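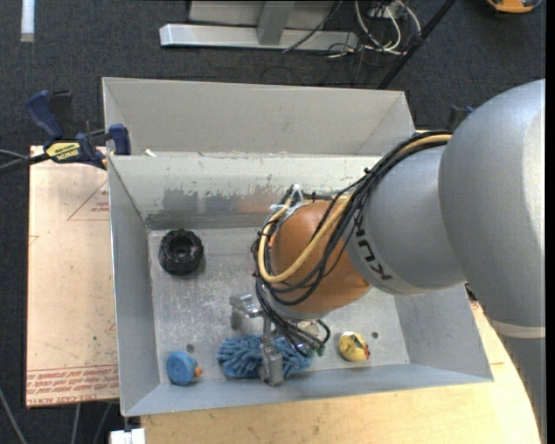

Home Blog Workshop Archive Contact

22/01/2021
by Américo Bastos

The cables again

This week I have changed the cable route on our KUKA for the third time, and I want to write down how I did it before I forget.

When we installed the arm in September, I tied everything very short. It looked tidy. Then wrist turned to its far positions and the bundle became tight like a rope, and after 31 days the first signal wire broke inside its jacket. From outside you could not see anything. I lost a whole afternoon with the multimeter to find it.

So now I leave the loops long. The black cables go over the top of the arm segment, around the orange wrist and down to the gripper, and the hose takes the same way with a wide U in front. The ties are up near the top left of the joint. Below it everything must be free to move. My colleague from Cabrera says that it looks like a bird's nest, and he has right, but I prefer a nest that bends.

The procedure, for me in the future: move the wrist slowly by hand mode to both ends, with the gripper low in the bin. Look where the hose touches. Only after this, close the ties, and not with full force. I pull each one until the cable can still slide a little. Then I run 300 picks at low speed and I look again at the same points.

I also put the clamp on the corner of the bin tighter. The bin moves a few millimeters when a finger pushes the floor, and then the positions are wrong for all the next picks.

Next target is 1,000 picks without touching a cable. I still have to order a spare hose from Troso.

Related posts
Teaching the bin corners again
Claritz connectors: what I keep in the drawer
Notes from the Rement course
Which grease for the gripper fingers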